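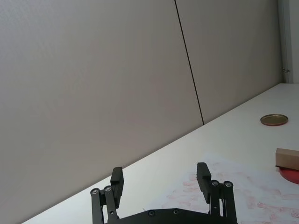 Thursday, March 24, 2022

Continued with the white table. The grey panel behind it stays where it is for now. I looked along the thin black seam and it is straight, so I leave it alone. The Ornen cloth is too rough for the white top, please use the Hamdy one, folded in 4. The round lid with the brass-coloured inside should lie towards the back, on the right side. Leonie Brunner asked if it belongs to the Valtis tins. I do not know yet.
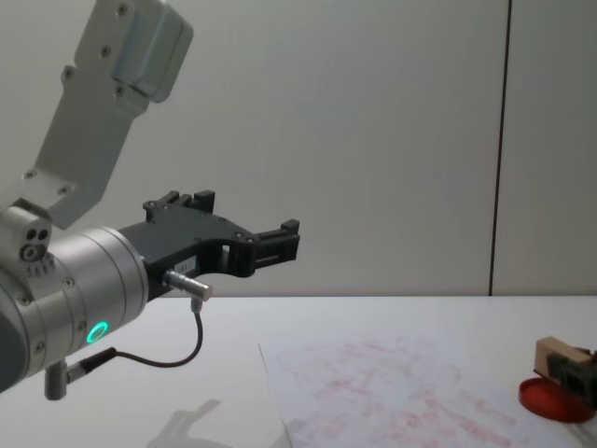 Notebook 5, p. 17

After lunch I wiped the top again, always in one direction. The Plorholm cleaner is nearly finished and I wrote it on the order list. Still to do: find the tin for the lid, ask Leonie about the June shelf plan.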